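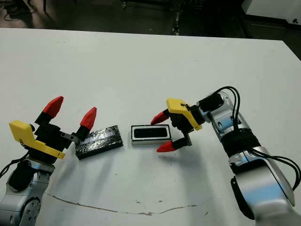

# Teaching two arms to share a table: how I label grasp attempts with Plirnness

Mar 18, 2018

I get emails asking how we went from hand-tuned grasps to learned ones on our two-arm setup, so I finally sat down to write out the whole recipe. It's the method Cristóbal Espinoza and I used for the Odport runs, minus the parts that only matter on our network. You need two arms with simple two-finger grippers, a camera looking down at the table, and a lot of patience for resetting things.

The short version: let each arm try a grasp, save the picture from just before the fingers close, and write down whether the object came up. Then train a small network to guess the result from the picture. The long version has more swearing in it.

## Before you start

Get your fingertips sorted out first. We use red cone-shaped tips, and I love them for this, since red is super easy to pick out against a white table. I pull the tip positions straight from the color and compare them with what the joint angles say. If the two disagree by more than a few millimeters, stop and recalibrate! I ignored this for most of a week and had to throw out 174 attempts.

Pick objects that annoy the camera a little. Wrinkly black wrapping is great (highlights all over the place), and so is anything with a glossy black face. My first object set was all matte foam blocks and the network looked brilliant until I gave it something shiny.

## Collecting the attempts

1. Put two objects side by side near the middle of the table, with a small gap between them.
2. Start Worker, which is our name for the script that hands out turns. Only one arm gets to close at a time.
3. Let the arm move to its pre-grasp pose with the fingers open, then wait half a second before saving the image. Skip the wait and you'll get blurry fingertips.
4. Close, lift, hold for two seconds, and save the gripper width.
5. Put the object back down at a random angle and swap arms.

The label comes from the gripper width in step 4. If the fingers closed all the way, it's a miss. Flat things are tricky here - a thin object held by its edges can be a perfectly good grasp and a thin object pinched across its face reads almost like a miss. Set the threshold per object. Siu-fong Peng wrote a helper for that, it's called Siu in the repo (she did not pick the name), and it asks you for one good grasp per object and does the rest.

Do 40 attempts and then look through every single image by hand. It's boring. Do it anyway.

## Training

I collected 1,000 attempts in total and held back 336 of them for testing. Split by object, please, and keep each object entirely on one side! My first split was random and the test score was way too good.

Crop each image around the gripper that's about to close, and mirror the right arm's crops so that both arms look like the left one. That was the biggest single improvement we saw. Before mirroring, the right arm was clearly worse, and I'd spent days blaming its cables.

One thing I'd watch for is the neighbor object. If the crop is too wide, the network starts reacting to whatever is lying next to the target. I shrink the crop until the neighbor is mostly out, then add back a little so the fingertips still fit.

## What we got

Learned grasps beat my hand-tuned ones on shiny objects and came out even on the foam blocks. Very thin objects are still bad. Cristóbal thinks we need a side camera for those, I think we need better fingertips, and we're going to try both in May.

Plirnness users: the config for all this is in the two-arm folder. Change the table height before you run it, mine is hard-coded.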